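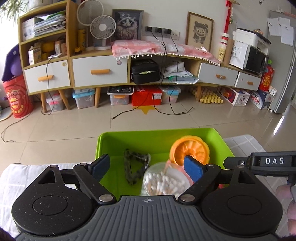
A green tray with a hair clip, a jar of cotton swabs and a small pink pot with an orange lid.

In praise of the small flat
By Efe Obi
2/16/22

I have lived in small flats for 11 years and I would like to say something nice about them, because hardly anyone does. We talk about small homes as a stage to be got through, like braces. You rent the shoebox, you grumble, you save, and one day you have a hallway. I grumbled too, for a good long while. Then last August I moved from one small flat in Druvivmont to an even smaller one two streets away, and I have been happier in it than in any place I have ever lived.

Let me get the money out of the way first. Rents are too high, and plenty of families are squashed into rooms that were never meant for them. Two adults and three children in a one-bedroom flat is a failure of housing, and I won't dress it up as cosy. I am writing about people like me, who live alone or as a pair, who have a dry and warm place with a door that locks, and who have been taught to think of it as second best.

The first great thing is that you use all of it. My aunt in Hillamel has a dining room. It is a lovely room, with good light in the afternoon, and she eats in it at Christmas and when somebody dies. The rest of the year it holds a table, nine chairs and the ironing. She heats it. She hoovers it! I asked her once why she didn't turn it into something she wanted, a sewing room perhaps, and she looked at me as though I had suggested keeping goats in there. A house has a dining room, so there must be dining chairs, so the room is full, and that is the end of it.

I have one table. I eat at it, work at it, mend things at it and roll out dough on it, and by Friday's standards or anybody's it is a bit of a wreck. There is a ring from a hot pan and a long scratch from the time I tried to fix a bicycle pedal indoors. I love that table. It has had more life on its two square feet of clear space than my aunt's has had in all its polished years.

The second great thing is trays. I mean it. If you have never run a home by tray, please try it. Everything you use together lives together on something you can pick up with two hands, and when you need the surface, up it goes and away. I have one for tea, one for letters and bills, one for the bathroom odds and ends that would otherwise spread along every ledge. A tray is a room you can carry. When friends come over I can clear the whole flat in the time it takes them to climb the stairs, and when they leave I can put it all back without thinking about it.

People sometimes tell me this sounds like a lot of effort, all this lifting and shifting. I suppose it is some effort. But compare it with the effort of a big house, where things get put down and are never seen again! My parents own at least four pairs of kitchen scissors and can't find one. They buy a fifth. The fifth goes to live with the others, wherever that is. In a small flat, a lost thing is under the bed or behind the sofa, and you will have it in your hand before the kettle boils.

Then there is the matter of going out. A small home pushes you through the door, and I think this is the part I would defend most strongly. I know the library at Ugwu Street far better than I would if I had a study. I read there on wet afternoons, in the chair by the radiator if I get in early enough. I know the woman at the launderette and what she thinks of the new bus route (not much). When I want a garden I go to the park at Wonidier, which has a pond, a row of lime trees and a hut that sells very bad coffee and very good buns. I could never look after a garden like that. I don't have to. I turn up and it's there, with other people in it.

This is why it annoys me when towns close libraries and sell off bits of park and then carry on building small flats next door. The two go together. A small flat in a place with benches, baths and a decent market is a fine way to live. The same flat beside a dual carriageway, with nothing in walking distance, is a cupboard. When the council put up the block behind mine there was a long argument about how many square metres each flat should have, and I was glad of it, because a floor you can't fall below is a good thing to have in law. But I sat through two meetings and heard hardly a word about where any of these new neighbours would go on a Sunday evening in winter. Three hundred people were moving in. The nearest place to sit down indoors without buying something was the library, and it shut at five.

So I would ask for both. Build them small if you must, but build them well, with thick walls, proper windows and a deep cupboard by the front door -- oh, the joy of a deep cupboard -- and then spend some money on the street outside. Put in the bench. Keep the reading room open until nine. Let there be a hall that can be borrowed for a birthday, with enough chairs, so that people with one table can still have 30 guests when they turn 60.

My aunt came to stay in November. She slept in my bed and I had the sofa, and for the first day she kept standing up to see where the rest of the flat was. On the second morning she made pancakes within arm's reach of me while I read bits of the paper out to her, and we talked for longer than we have in years. She has gone home to her dining room now. She took one of my trays with her, and I have not had it back.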